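Search this journal Search Advanced search

4.2 Repair or replacement in shared laundries

The tenants at Kardale told us less about the price of a wash than about how long a broken machine stayed broken. Of the 20 households interviewed by Voyle and Damasceno, most could name the last fault in their building and how many days it had taken to clear. Few knew what the repair had cost, because the charge is folded into the rent.

Building managers saw the matter differently. At Histside, where the washers are leased, a fault is reported by phone and the leasing company decides whether to send a fitter or swap the machine. At Lacerda the association owns its machines and pays for each visit. Managers there put off calling until 2 machines were down, so that one visit could cover both. Tenants read this as neglect. The managers described it as ordinary budgeting, and the maintenance logs support them to a degree: visits were fewer, but the total time without a working machine was longer.

Age mattered less than we expected. Machines older than 5 years failed more often at Lacerda but not at Histside, where door seals and drain pumps are changed on a fixed schedule. Kashyap (personal communication) suggests that hard water at the Lacerda site may account for part of the gap. We did not test the supply and leave the question open. 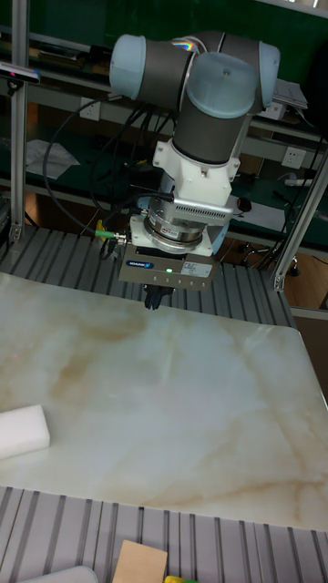 Figure 3

Parts supply was the most common cause of a long wait. In the logs, a pump held in stock was fitted in a median of two days, while a pump on order took some 20. Skandik, the smallest of the four sites, kept no spares at all and relied on a retired fitter who lived in the building. When he was away, tenants carried their washing to relatives or used the bathtub. Two of them had bought small countertop washers against the house rules.

These workarounds do not appear in any manager's records. Hedlund and Kadrić found the same in their study of shared kitchens, where tenants stopped reporting faults once they had found another way to cook. Section 4.3 takes up the reporting forms themselves and how their wording changed in June, midway through the fieldwork.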